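Towel folding: thirds first or halves first?
Household & Laundry board – Storage and small spaces
Started 14 Feb 2026

shelfwobble wrote:
OK, I need outside opinions before I refold everything I own. We moved to a smaller apartment in November and the linen closet is basically a slot. It's deep, but it's so narrow that I can get one stack of bath towels in there and nothing next to it. My old fold (half, half, half again) makes a fat square that sticks out past the door frame, so the door pops open in the middle of the night and scares the dog.

I've been trying a long fold instead. Both sides in toward the middle lengthwise, then I leave it long and slide it in end first. It fits! But the pile slumps to one side after a few days, and the fleece ones are the worst of the bunch.

What does everybody do with a deep narrow shelf?

pinchpot_228 wrote:
Thirds lengthwise, then roll. Rolled towels don't slump because each one sits in the dip between the two under it. I've done it this way for years with the cheap Futine towels and they still come out of the closet looking decent.

oldbasket wrote:
I'm going to disagree with rolling. Rolls look nice in a hotel, but in a narrow closet you pull one out and the whole wall comes down on your feet. Fold flat, put the folded side toward you and the loose edges at the back. You grab one fold and one towel comes out.

Also, what weight are your towels? A 400 gsm cotton towel folds like paper. Anything at 500 and up fights you.

shelfwobble wrote:
The cotton ones are 500, so I guess they do fight me a little. The fleece ones don't have a number on the tag, just "Echeverri" and washing instructions in very tiny print.

I did another round with the dark gray fleece. I lay it the long way on a white table, so it's easy to see whether the sides are lined up, and I work from the left. That side always comes out straighter and tighter for me, and the right side stays kind of loose no matter how many times I smooth it.
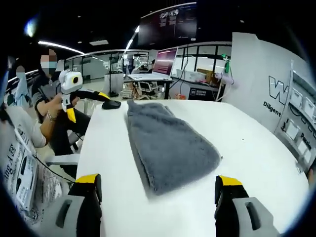

I think it's my hands. I'm right-handed, so I hold with the left and pull with the right, and whatever I fold last never gets the same tension. By the time I've got the near end tidy it has bowed out a bit and I'm back to square one. Fuzzy fabric grabs itself, too, so you can't just slide the layers even the way you can with cotton – you have to lift and lay it down again.

And it drops fuzz all over anything white. Is that a fleece thing or a me thing?

mestska_laundry wrote:
Fleece thing. Mine shed for the first four or five washes. I used to do wash-and-fold at a place called Mestska and we did the fleece separately for exactly that reason.

For the loose side, turn the towel around halfway through. Fold the left third, spin the whole thing end for end, and now the other edge is on your good side. Takes two seconds.

pinchpot_228 wrote:
Or roll it, and then nobody sees the edges :)

oldbasket wrote:
You would say that. The spin trick is good though, I'd forgotten that one. I still think a long fold is wrong for fleece. It's too soft to hold a long shape. Fold it once more across the middle and it'll have enough body to sit up.

shelfwobble wrote:
Once more across the middle and it's too thick for the shelf, I measured. But I tried the spin on three of them just now and the sides match way better, thank you!

mestska_laundry wrote:
Glad it helped! If they still lean, put a shelf divider in there. I have the wire kind from Drernedgate, they clip on from the side and don't need screws.

shelfwobble wrote:
Ooh, we're renting, so no screws is perfect. Do they fit a thick shelf? Mine is a chunky old board, and the last clip thing I bought wouldn't open wide enough.

mestska_laundry wrote:
Mine is just under an inch and it was snug. Measure yours before you order.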